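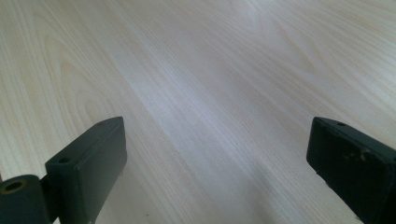 Figure 3. A light wooden tabletop with straight streaks and, toward the left, broader curving arcs in the grain. Reflected light brightens the middle of the surface.

4.2 Surface pattern and the words people choose

The interviews in Section 4.1 left us with a puzzle that we were delighted to chase. When people in the Tallodcombe survey talked about furniture they liked, they rarely began with the shape of the piece or what it was for. They began with the surface. A table was "calm" or "busy." A bench was "friendly." One retired schoolteacher spent several minutes on a sideboard she had owned for most of her life and never once mentioned its doors. We wanted to know whether this habit of speech was shared across the town or belonged to a few very talkative people (we had met several by then), and whether it changed with age or with the kind of home a person grew up in.

The full set of transcripts gave us 3219 remarks in which a speaker judged the look of a household object. Of these, 293 dealt with wood grain directly. That may sound like a small share, but it was far more than our pilot work in Lidlow had led us to expect, and the remarks themselves are wonderfully rich. Speakers reached for water, hair, hills, weather, maps and fingerprints. They disagreed with each other, and often with themselves a few lines later. Pattern of the sort shown in Figure 3, where long streaks sit beside open arcs, drew out comparisons more readily than plain straight grain did, and the comparisons were more personal.

We coded each grain remark for its main image (what the wood was compared with), its tone (warm, neutral or cool) and its source (the speaker's own home, a relative's home, or a public place). Both authors of the coding guide, Yoon-hee Yeom and Pallavi Negi, read every remark separately and then met to settle the ones on which they differed. Most of the disagreements had to do with tone. "Plain," for instance, turned out to be a word of high praise among older speakers and a mild insult among younger ones, and the guide had to be rewritten to allow for this. We kept the earlier codes in a separate column so that the effect of the change could be checked.

Water was the most common image by a wide margin. Speakers talked of ripples, currents, tide marks and rain on a window. Tallodcombe sits on an estuary, so we had half expected this, and Bhardwaj's account of color words in fishing towns points the same way. What surprised us was how closely the water remarks tracked the room a speaker had in mind. Kitchen tables brought out moving water, and bedroom furniture brought out still water. We have no tidy explanation for this. It held for speakers who had lived in the town all their lives and for those who had arrived as adults, and it held when we set aside the seven longest interviews, which supplied more than their share of material.

Images of hair and skin were less common but stronger in tone. They nearly always came with a story about a particular person: a grandmother's braid, a father's forehead, a child's scalp after a bath. Here the object and the relative seem to be remembered together, and the grain works as a kind of handle on the memory. Stonard's idea of the "borrowed face," developed from interviews about clocks and teapots, fits these remarks very well. We would go a little further and suggest that an irregular pattern helps the borrowing along. A speaker can return to the same curve or streak for decades and find it where it was left. Several people told us that they had traced lines in a table with a finger during meals as children, and two could still draw the pattern from memory, with obvious pleasure.

Maps and landscapes made up the third group. These came mostly from speakers who described themselves as bored at the time, during homework, long family lunches or visits to older relatives. Boredom deserves more attention than it has received in work on household objects! Much of the literature treats attachment as the result of use, care or inheritance. Our speakers also describe attachment that grew out of having nothing else to look at. One man remembered an entire coastline on his aunt's dining table, complete with ports and a ferry route, and was able to tell us which ports had been named after which cousins.

Age made some difference. Younger speakers used fewer images overall and were more likely to name a color or a shade, often with terms taken from paint charts. They also spoke more often about light, and about how a tabletop seemed to change between morning and evening. We are cautious about reading too much into this. The younger group was smaller, and many of its members were renting furnished rooms, so the furniture they described had seldom been chosen by them and had rarely been with them for long. A follow-up round of interviews, planned for February, will revisit the same speakers and ask them to bring to mind a piece of furniture from childhood before turning to anything they own now.

One further point bears on method. Our first question sheet asked people to describe a "favorite object," and the answers were stiff. When the interviewer asked what the speaker used to look at during meals, the talk opened up at once, and nearly all of the remarks quoted in this section come from that second question. We recommend it warmly to anyone doing similar work. The wording of both sheets is given in Appendix B, along with the revised coding guide, and the remarks on stone, tile and cloth are taken up in Section 4.3.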